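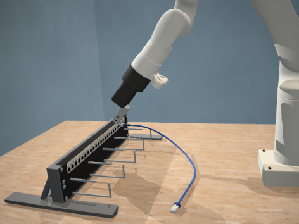
Stistora Port Inventory, data card

Contents
A table of patch panel ports and cable runs for the Mirthorpe office. One row per port. Maintained by Lutfa Akanda.

Fields
port_id: panel letter plus two digits, e.g. B07
far_end: wall jack or switch port; blank if unpatched
length_cm: cable length as labeled, 300 maximum
jacket: color name in lowercase
checked: month of last check

Size
200 rows, 12 of them with a blank far_end. Panels A to F, 6 in total. Panel F was added in February and uses the same numbering as the others.
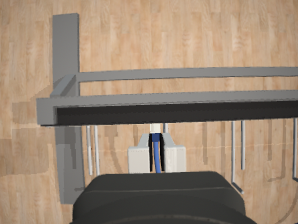

Rows for unpatched ports are kept in the file so that port_id stays continuous. Do not delete them. Scripts that join on far_end should drop blanks first.

Known issues
Lengths on panel C come from the old Andetti sheet and were rounded to the nearest 50. Two jacket values read "grey"; treat as "gray".

Updates
Exported every Friday as UTF-8 CSV. Send corrections to Lutfa Akanda with the port_id in the subject line.

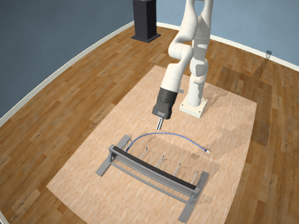

Fig. 3. White arm on its base plate, wood-patterned mat.

License
Internal use at Mirthorpe and Dissanayake sites.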